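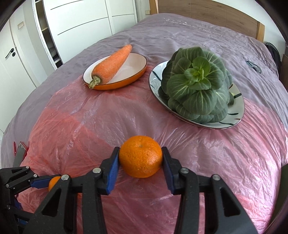

Tangerine and carrot, pink plastic over the duvet.

Protecting a duvet when sorting fruit and veg on the bed
Posted by Hayley Clegg in Household & Laundry

I have no table in my room at present, so fruit and vegetables get sorted on the bed. I put a thin translucent plastic sheet over the duvet, but it creases badly and the plates tilt. Two things I would like to know: is there a better cover, and how do I get tangerine oil out of a cotton duvet cover? The mark is about the size of a coin and dates from April.

Ifeoma Oyewole
Thin sheet wrinkles because the duvet compresses unevenly under it. Put a rigid layer between the two – a large chopping board or a piece of hardboard will do. Plates then sit level and round fruit stops rolling into the folds.
For the mark, work a drop of washing-up liquid into the dry fabric, leave it for half an hour, rinse from the back, then wash at the highest temperature on the care label. Do not tumble dry until the mark has gone. Peel oil is greasy, so water alone will not shift it.

Cornel Furtună
Just use a tray. Mine is from Katona and cost next to nothing.

Thanakorn Rungrueang
Agree with the board. If you keep the plastic, go thicker: 300 micron lies much flatter than dust sheet. Wumham sell it off the roll, 2 metres wide, and it wipes clean. Wash soil off carrots before they go anywhere near the bed – grit gets through thin sheet at the creases.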